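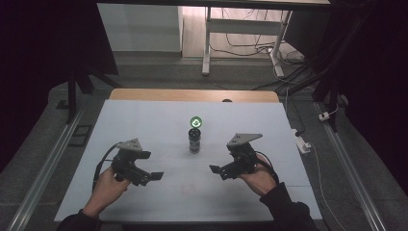 Station layout and marked work surface

Project report, Skullano student robotics club
Authors: Nouhaila Ouali, Marleny Quintero, Wael El-Sayed
Advisor: Doaa Metwally
Submitted 5 September 2019

1. Purpose

The club's earlier arm, Makeck, was programmed with fixed waypoints. It could repeat a motion but could not adjust when a part was set down a little out of place. The goal of this project was to collect hand-guided demonstrations of simple tabletop tasks and to use them to train a controller for the next arm, Nosby. This report covers the collection station, the gripper tools and the problems found during setup. Training results will be reported separately by Naima Benmoussa.

2. Station

The work surface is a pale board laid on a table. The operator works with 2 hand-held grippers, one in each hand. Each gripper has a gray triangular mounting plate on top and a cable running back from the body. Recording is done from a camera on each gripper and from a third camera at head height. The 3 streams are stored separately and lined up afterward by time stamp.

Objects for the first task set were limited to small upright containers. We chose these for two reasons. They fit between the jaws without any special grip angle, and a fallen container is easy to spot when the recordings are reviewed.

3. Surface markings

Start positions were first set by eye. Marleny found that operators drifted toward the near edge over a long session, and the spread of start positions was much smaller than intended. We added light pencil lines to give the operator a reference without putting a strong visual pattern in the recordings.

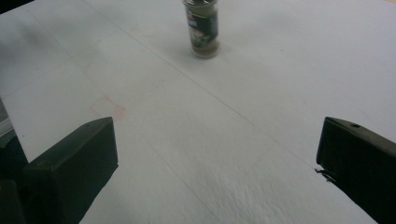 Red marker was also tried. It was easier to see from a standing position, but it smudged when wiped, and the remaining color was still visible to the gripper cameras. Pencil is recommended for any further marking. Old marks should be left alone if they can't be removed cleanly, because rubbing spreads them over a larger area.

The seams in the surface were a second concern. A seam can look like a drawn line at a low camera angle. Wael wrote a short script that compares the line positions in a recording with a hand-measured map of the board and flags any line that does not match. The script works when the gripper is held high. It gives false flags when the tool is close to the surface.

4. Camera view from the gripper

The gripper camera looks forward between the jaws. Both fingers stay in view, so the opening can be estimated from the image as well as from the jaw sensor. The main limit is the top of the view. A container at the far side of the board is seen only in part, and its upper end is lost first.

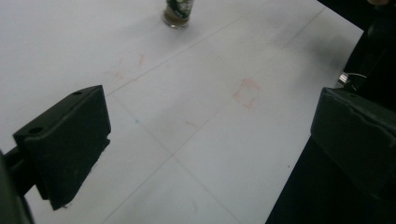
Figure 3. Gripper camera view with the jaws apart and the jar at the far side of the table.

The labeling rules had to be changed for this. Under the first rules, an object was marked as present only if its full outline could be seen. That removed many usable stretches at the start of a reach. The current rule accepts a partial outline if the base is visible. Where the base can't be seen, the head-height recording is used to confirm position.

5. Procedure

Each trial followed the same steps.

1. Place the container upright on the board.
2. Open both grippers fully and hold them clear of the container.
3. Start recording and wait for the marker in the head view.
4. Carry out the task with the assigned hand.
5. Return the container to the surface, open the jaws and stop recording.

The planned total is 1000 trials, split among 9 start zones. Trials are not repeated when the operator fumbles. They are kept and tagged, as the controller will need examples of recovery.

6. Problems found

Wear on the fingers was greater than expected. Loose strands along an inner edge can enter the camera view and be picked up as a thin object by the line script. Trimming is now part of the check before each session.
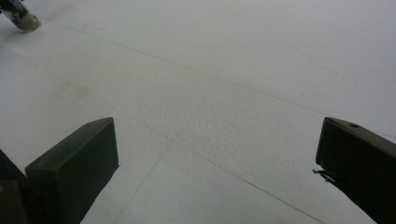 Surface texture also affected the depth estimate. Close to the camera the grain is coarse and gives the software plenty to match. Farther out it is too smooth, and the estimate becomes noisy. We tested a correction based on the known size of the board, using the Mansour calibration sheet from last year's project. It reduced the noise but added a fixed offset, which we have not yet traced.

Cable routing needs more work. With both grippers in use, the operator has to keep each cable clear of the wrist during a turn. Nouhaila has drawn an overhead guide that would carry the cables from above.

7. Remaining work

The overhead guide will be built first, followed by a new set of fingers with a smoother inner edge. The fixed offset in the depth correction must be resolved before the recordings are passed on for training. All remaining setup changes are scheduled for September.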